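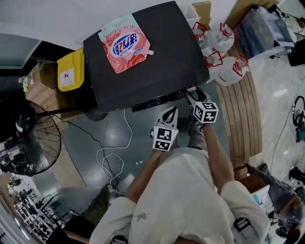
Jimholm stockroom, ground floor

We took over the ground floor at Jimholm in the spring, and the storage corner was the first part to get sorted. Dalal Semaan drew up the plan for it and Sawsan Zein kept the list of what goes where. The pictures on this page are from the corner by the wall, where the cleaning supplies and the boxes ended up.

The floor came before we did. It is gray for the most part, with a band of wooden slats laid in a curve and beige tile on the far side of it. We talked about putting shelves along the curve, but straight shelves on a curved line leave gaps behind them – so the heavy things stay on the floor and the shelves will go on the back wall in July.

The black cabinet is used as a low table most days. Refill pouches and anything else waiting to be put away get left on top, and Sawsan clears it on Fridays.

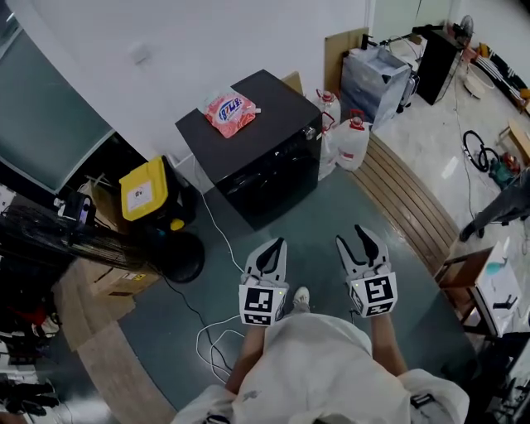 Cleaning supplies are bought in bulk from Clunar, and Dalal places the order every 17 days. Powder is kept apart from the liquids so a leaking cap does not ruin it. The pink and white bag of detergent powder is up on the black cabinet, and the jugs with the red caps and handles are down beside it, close to the wall. The flat cardboard leaning there is for lining the floor under them.

Still to do: labels for the bins, a hook for the cables, and a proper place for the cartons. The next page covers the Gronadar room upstairs, which is smaller and has the better light.

Posted 14 May 2021

3 comments
20 shares
592 views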